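Chapter 4
Who Pays for the Prize? Promotions, Giveaways and the Travel Business

I started out in travel on the phones. My first desk was in a small agency in Nerkbridge, wedged between the brochure rack and a radiator I couldn't turn off, and the first promotion I ever worked on nearly sank us. I tell that story to every class I teach, so you may as well have it too.

We were trying to fill an off-season coach tour to Drallmont. Lovely place, awful in December, and we had 38 seats to sell. My boss, Berenice Ponce, decided we'd give two of them away. Drop your name in the box, win a trip for you and a friend! We had cards printed, we put a box on the counter, and people came in off the street to fill them out. By the end of the month we had nearly 3000 cards and I was so proud of myself I could hardly sit still.

Then Berenice asked me how many of those people had booked anything. I hadn't looked. I went through the bookings that night (it took no time at all, which should tell you something) and found that the coach was no fuller than it had been the winter before. We had paid for two seats, two hotel beds, the printing and a big ad in the local paper, and we'd gotten a box of cards.

So was it a failure? I thought so then. These days I'd say we ran a perfectly good promotion and had no plan for what came after it. Most of this chapter is about that second part.

What a giveaway is for

A travel company has an odd product. You can't put an unsold seat back on the shelf. When the coach pulls out, the empty seats on it are worth nothing, and the same goes for hotel beds, cabins and places on a walking tour. You met this idea in Chapter 2 under the name "perishable inventory," and I'm going to keep coming back to it, because it explains why travel firms are so willing to hand out trips. A prize seat in a slow month costs the company far less than the price printed in the brochure. The winner sees the brochure price. The company sees a sandwich lunch and a little extra fuel.

That gap is what makes the whole thing tempting. It also makes people careless. When a prize feels nearly free, it's easy to skip the dull questions, like who we want to hear from, what we'll say to them afterward, and what the rules have to cover.

Rules matter more than you'd think, by the way. Who can enter? Do they have to be 18? Can the winner swap the trip for cash, or pass it to a cousin? What if they don't have a passport? Ruba Srour, who took over the Drallmont tours after I left, once spent most of a spring sorting out a winner who wanted to bring a dog. The rules said "you and a companion." She still thinks the dog had a case.

How we'll work through it

I've built the chapter on a single case, a small tour operator called Abou Jaoude that runs group trips for younger travelers. They're launching a new route to Horkix and they want a contest to go with it. You'll plan that contest from start to finish, and you'll get things wrong in the early sections. Please do! It's cheaper here than it is with a real coach.

Read the sections in order if you can. The budget in 4.3 leans on the choices you make in 4.1, and students who jump ahead usually end up going back anyway.

4.1 Picking the audience. Who is the trip for, and where do those people already spend their time? We'll write a short profile of the traveler Abou Jaoude wants and use it to throw out some prize ideas that sound great and reach the wrong crowd.

4.2 Writing the entry rules. Age limits, closing times, what the prize includes and what the winner pays for out of pocket. You'll edit a bad set of rules into a decent one.

4.3 Budgeting the prize. The difference between what a trip sells for and what it costs to run, with a worksheet you can fill in by hand.
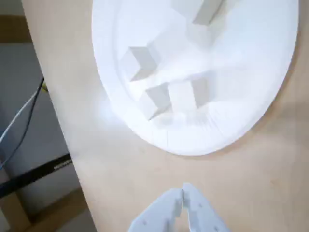 4.4 Following up. What do you send to all the people who didn't win? Berenice's answer, once she'd calmed down, was a letter offering $20 off any spring tour. It went out late and it was badly folded (my fault), and it sold more seats than the contest did. We'll look at why a small offer to a lot of people can do more than one big prize, and you'll draft a follow-up message of your own for the Horkix route.

Before you start 4.1, find a travel contest that's open right now and read the rules all the way to the bottom. Write down anything you don't understand and keep the list handy, as you'll need it for the first exercise.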